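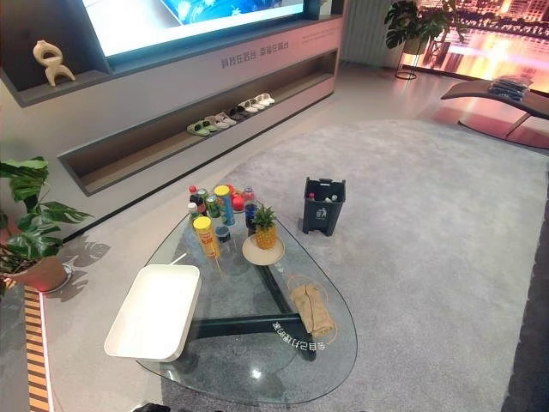 **Progress report, Barros restoration, 2/18/24**

We said in September that the car would be running by now. It runs, but I wouldn't drive it further than the end of the road, and I'd ask you to read the rest before releasing the second payment.

**Engine.** Wadent returned the rebuilt unit with a sheet saying compression is even on all four cylinders. Our own gauge disagrees on number three. The gap is small and Wadent blame our gauge, so I have borrowed another and will test again with the engine warm. Until then I'm treating their sheet as a claim.

**Bodywork.** The Clatstead shop has finished the nearside sill and both front wings. The welding is tidy. The filler on the offside rear arch is thicker than I like, and a magnet barely holds there. They call this normal for a car of its age. I have asked for it to be cut back and done in metal at no extra charge — no answer yet.

**Parts.** Of 30 items ordered from Zuto, 19 have arrived. The door seals are the wrong profile and have gone back. The brake pipes fit. Zuto's delivery dates have slipped twice and I no longer plan around them.

**Money.** Spent to date: £2,604 of the £3,000 first payment. The remainder covers the brake fluid, the hoses and one more month of storage, with very little over. Chrome is not in that figure. The quote we had for the bumpers left out stripping the old plating, so it's no use to us and I'm getting another.

**Mileage.** The seller's history still has a gap in it. Two of the old service stamps look to be in the same ink, years apart. I would not describe the mileage as genuine in any sale advert unless better paperwork turns up.

**Next**

- Second compression test
- Decision on the rear arch
- Correct door seals
- New chrome quote, stripping included

I can't give a finish date I believe in. The paint shop wants one before it will book us in, and I've told them the same.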